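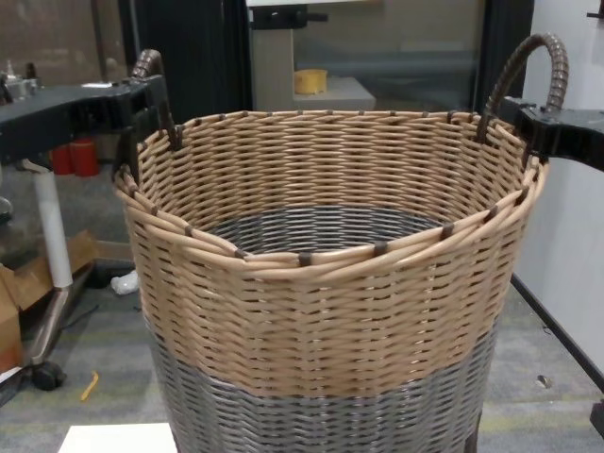 Two grippers, two handles, one basket. Thread on why I'm not buying the Bestalero fault report.

1/ Some of you asked what I've been grumbling over since August. It's a basket. The two-arm setup, running Gilura for motion planning, is supposed to lift a basket by its handles and move it to a table. A four-year-old can do it. So can the robot, most of the time.

2/ The "most of the time" is my problem. On run 3932 the left arm stopped dead halfway through a lift and the right arm kept going. For a moment the two of them were pulling on the same basket in different directions, with neither one aware of it.

3/ The handle binding tore. Fine, it's a basket. I can get another basket. But the force limit on each gripper is set at 60 newtons and the log shows the right one passing 100 before anything tripped. A limit you can sail past is a suggestion.

4/ The vendor's answer came back dated 17/09/2019 and it runs to one paragraph. "Transient communication delay, resolved in the next update." I've been reading sentences like that for years. Transient means they couldn't make it happen again.

5/ The delay was 400 milliseconds. Doesn't sound like much. Now put your fingers between a gripper and a rim and count it off.

6/ Aslı Aksoy went through the logs with me line by line. Her reading: the left arm faulted, told its own controller, and its controller told the planner. At no point did anything tell the right arm directly. If the planner is busy, the right arm just carries on with whatever it was doing.

7/ I asked Bestalero if that's how it was designed. Got a link to the brochure. The brochure says "coordinated safe stop." I'd like to know who is coordinating it.
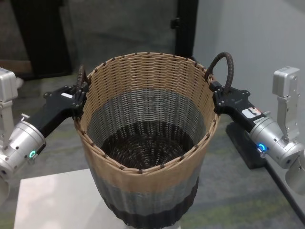
8/ What worries me about two-arm holds

With one arm, a stop is a stop. With two arms on one object, stopping one of them can make things worse. Both need to stop together, or the one that's still moving needs to let go, and you'd better know which you want before you pick something up. A light woven basket forgives you. Swap in a glass tank and it won't.

9/ "But there's an indicator light on each wrist." Yes. Lovely lights. Anyone want to tell me what color I'm supposed to be looking at while I'm reaching for the stop button?

10/ Someone at Bozkurt told me they saw the same thing on their Atum cell and fixed it by wiring the two stop circuits together. Old-fashioned copper, no planner in the middle. I believe that one more than I believe the update.

11/ Did we install the update? We did. Has it happened again? No. Does that prove anything? Also no. It didn't happen on most of the runs before, either.

12/ Until I see a test where they kill one arm on purpose, mid-lift, and show me the force trace from the other, the rule here is hands off while both grippers are closed. I've asked for that trace twice. Will post it if it comes.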